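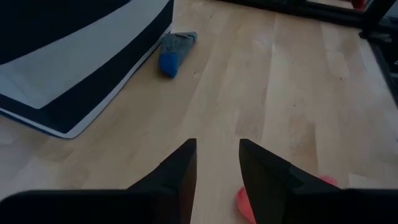 Bench top, timber, long planks side by side.

Drondport site, laundry and linen room check, 5/3/25

1. Aisle clear to 800 mm: pass.
2. Dryer lint screens: fail. Screen on unit 14 torn, Tilby to supply. 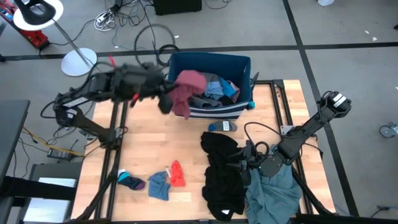
3. Extinguisher tag: pass, punched February.
4. Hot water valve: drips at the stem. Repack within 18 days.

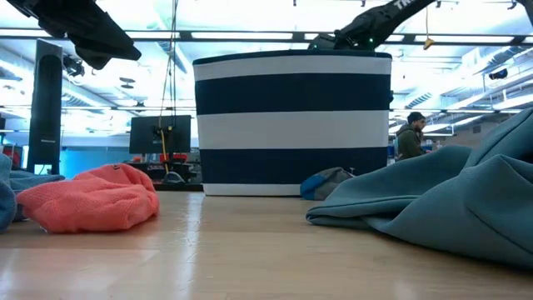
Striped fabric basket on the table, cloth items beside it.

5. Exit light: pass on test.

Filed under: Workplace Checks
5 comments
© Clenden | Back to top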